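Grulline open day at Blackburn: questions and answers

Last revised 5 Apr 2024. Send corrections to Nadhirah Raju.

What is the open day for?

It shows how Grulline records people handling cloth with a hand-held gripper, and how those recordings are used to train a robot arm. There are two sessions, morning and afternoon, with the same content.

Do I need to book?

Yes. Each session is limited by the size of the demonstration room. Bookings are taken through the Plodby page and close when the session is full.

Will I see an arm fold a garment on its own?

No. The arm is shown on flat towels only. Garments are shown at the recording stage, with an operator holding the gripper. Kurniawati Saragih runs that part and takes questions while she works.

What does the gripper's camera record?

A wide view past both fingers to the cloth. The lens bends straight lines towards the edges; this is corrected later, in software. 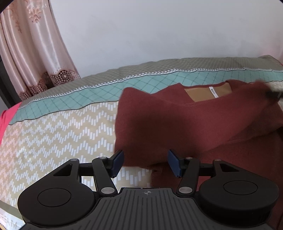
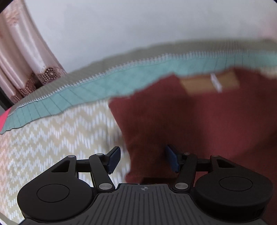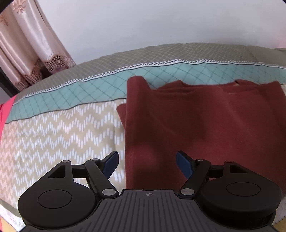

Why record in furnished rooms as well as on a bench?

A policy trained only on a plain bench tends to fail on patterned bedding. The current garment set holds 2,340 recordings, of which 270 were made on a bench. The rest come from bedrooms and living rooms.

Can I try the gripper?

Yes, at the end of each session. Visitors' recordings are deleted the same day unless a consent form has been signed -- forms are at the desk. Under-16s may take part with an adult.

Is the gripper motorised?

The visitor unit is not. The fingers close when the handle is squeezed. The version fitted to the arm uses a motor with the same finger geometry.

Who wrote the software?

The recording software is Bitine, maintained by Melur Wijaya and Ratih Krishnan. It is not on general release. A short note on the file format will be handed out.

Is there parking?

Two spaces are kept for disabled visitors. Other visitors should use the public car park.

When is the next one?

August. The date will be added to this page once the room is confirmed.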